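Sore forearms after strimming
Posted in Garden and Allotment, 29/10/2022

Trevor Rowbotham
I have taken on a plot at Nernelden, 800 square metres, mostly couch grass and bramble. After two hours on the strimmer my forearms ache until the next day and my grip is weak. I am 53 and fairly fit. Is it the machine, the harness or me?

Tunstall
Probably the harness. Most people wear it too low, so the arms end up carrying the engine. Shorten both shoulder straps evenly until the machine hangs level by itself when you let go. Your hands should only be steering. Elbows slightly bent, wrists straight.

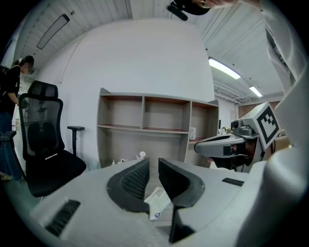
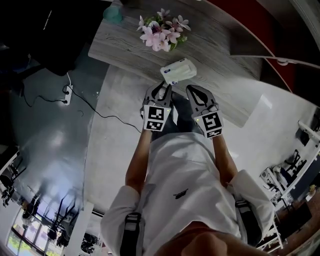 Then look at how hard you are squeezing. A tight grip tires the forearm faster than weight does, and vibration makes you squeeze more. Check the cutting head is balanced and the line is the same length both sides. I stop every 20 minutes. If your fingers tingle or go white, leave it alone and see your GP.

Morkel
get a scythe

Trarkeck
Agree with Tunstall on the straps. I would also cut the bramble with loppers first and save the strimmer for the grass. My plot took nearly all of October doing it that way but my arms were fine. Thin line in thick bramble just makes you swing harder.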